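Prisby-hardware mailing list
Subject: Re: Memory slots on the old Prisby desktops
Date: August 1, 2020

> I have two of the desktops from the Saltthorpe office and want to put
> more memory in one of them. It beeps and stops if I use both sticks.
> Does it matter which slot a single stick goes in? Also, do I need to
> take the processor out to clean up in there?

It can matter. On mine a single stick only worked in the black slot. In the blue one I got the same beeps you describe. Try each of your sticks alone in the black slot before you decide the board is bad.

Unplug the power cord first, then hold the power button in for 20 seconds. Push the latches at the ends of the slot outward and lift the stick straight up. When you put it back, press on both ends until the latches close.
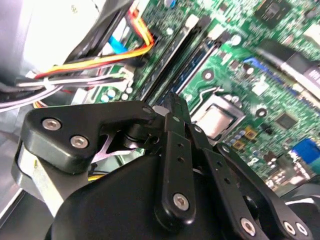 Leave the processor where it is. If the machine gets as far as beeping, the socket is not your problem, and the retention lever is stiff enough that I would not open it without a reason. I cleaned the slots with a soft brush and left everything else alone.

If it still stops with both sticks, check that they are the same speed. I had one mismatched pair out of the Pronska lot and they never ran together.

I have a spare stick here if you want to try it. I paid 40 cents postage on the last one, so don't worry about the cost.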